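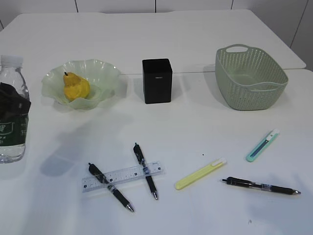

The Tirkico sorting fault, known among the people who had to sit through it as the Long Pear, was a failure in the tabletop tidying software developed by Keskin at its Stodwood workshop. It was first recorded in November 2024 and declared fixed on January 17, 2025, a date that later needed some revision.

Background

Tirkico was a program for robot arms that picked small household and office objects off a table and put them in a basket. Keskin had bought the original code from Zistham, a smaller firm that had used it to sort bicycle parts and had documented it in the margins of other documents. The new owners wanted it to cope with fruit, stationery and the general contents of a kitchen table. A trial was meant to take 16 minutes.

The fault

The program gave each object a hazard score before deciding how to grip it. Fruit scored low and knives scored high, which most people would consider sensible. Owing to an error in the way the scores were stored, an object's score could be passed along to whatever was picked up next. A utility knife handled straight after a pear was therefore treated as a pear, and squeezed gently around the middle with no regard for which end was sharp. A pear handled after a knife was treated as a knife. The arm approached it at a crawl, stopped, asked for a supervisor and waited.

The waiting was noticed first. Troels Oddsson, the technician on duty, logged the pauses as "caution, excessive" and went to lunch. The more serious half of the problem went unremarked for 3 weeks, as a robot that picks up a knife briskly looks very much like a robot that is working.

Discovery

Oluf Grímsdóttir, who was reviewing the logs for an unrelated complaint about noise, found that the arm had made 3,483 grasps with the wrong score attached. Retractable blades had been left retracted during trials, and there were no injuries. One glove was cut when a blade guard slipped during cleaning, and its replacement was argued over at greater length than the fault itself.

Repair and aftermath

The first repair cleared the score after every grasp. It also cleared the arm's memory of where the basket was, and several pens were released with great precision onto the floor. A second repair restored the basket. Keskin then required 1,000 consecutive grasps without a mismatched score before knives could return to the table, and added a grip check that halted the arm if the object's measured width disagreed with its label.

The noise complaint remains open.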